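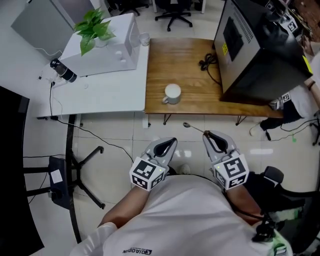 Keeping Up With a Daily Soap

Record the whole series, not single episodes. Set the recorder to start two minutes early and stop 16 minutes late, so a news bulletin doesn't cost you the last scene.

Check the free space on the box every Saturday. An hour in high definition takes up a lot of room, and most boxes delete the oldest shows first when they fill up. Lock anything you want to keep.

Wipe the remote with a barely damp cloth and let it dry before you put the batteries back in. For sticky buttons, use a cotton swab with a little rubbing alcohol.

Old tapes should stand on end in a dry closet, away from radiators and speakers. Marjorie Whitlock of Gembridge has 70 of them from her years of watching "Pirkberg" and writes the episode numbers on the spine in pencil. Her highest is 2,973.

If you share a box with someone who is behind, agree on who gets to delete. A sticky note on the set works fine.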